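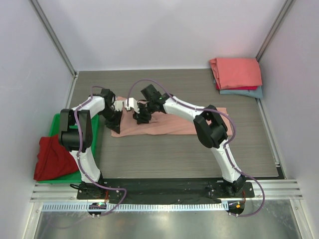 Questions I Get About My Clothing Swap

I've been running the Pludirmont clothing swap out of the old Cordier building for a while now, and my inbox fills up with the same questions every time a new date goes up. So I finally sat down and typed out the answers! Last updated December 28, 2020.

What is a clothing swap?

You bring clothes you're done with, you take home clothes you like. No money changes hands for the clothes themselves. I started mine after I cleaned out my closet one April and couldn't stand the thought of hauling it all to the dump.

How many things can I bring?

Up to 40 pieces per person. I used to have no limit at all, and then one very generous family showed up with 185 (yes, we counted, it took forever) and the sorting table pretty much vanished. If you have more than 40, email me first and we'll work something out.

Do I have to take as much as I bring?

Nope! Take one scarf or take a whole bagful. I give out one token for each piece I accept, and you can save the leftovers for next time or hand them to somebody else in line.

What shape do the clothes need to be in?

Clean, dry, and something you'd give to a friend. A missing button is fine if you tell me about it. I say no to stains, strong perfume, and anything that's gone stiff in the armpits (sorry, I've seen things).

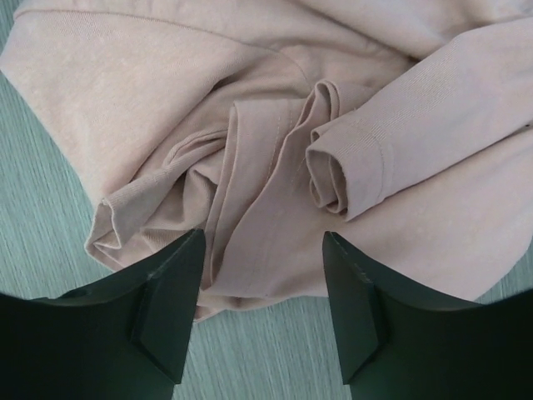 Sweaters and sweatshirts get the closest look from me, because pilling hides until you hold it up to a window. A little fuzz is okay. I keep a fabric shaver at the front desk and you're welcome to borrow it while you wait.

Should everything be folded?

I'd love that, but I won't turn you away if it isn't. Please do keep kids' clothes separate from grown-up clothes. Bins and bags both work.
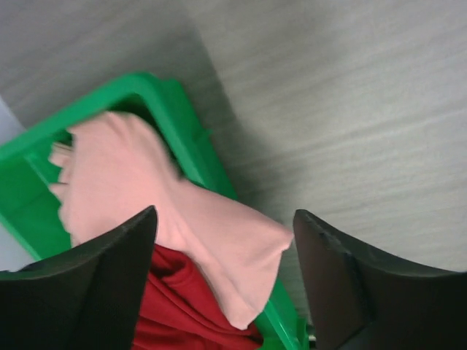 Fabric in a green plastic bin.

Is there a fee?

It's 7 dollars at the door, and that goes to the room rental. Kids get in free.

How many people come?

I cap it at 100. We tried it bigger once and the line for the mirror went all the way out to the parking lot, so never again.

Can I try things on?

Sure, there are two curtained corners at the back. Wearing leggings and a tank top makes it way easier, especially if you're after jeans.
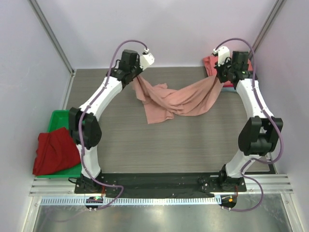

Hold tops up by the shoulders before you bother getting in line for a curtain. You'll spot a stretched neck or a crooked hem right away, and honest sizing is rare on older labels anyway.

What happens to the leftovers?

The good stuff goes to the Dalura thrift shop, and the worn-out cotton goes to Drutach for rags. Winter coats I hang on to until the next swap.

Can I bring shoes?

Only if they're clean on the bottom too. No socks or underwear, even with the tags on.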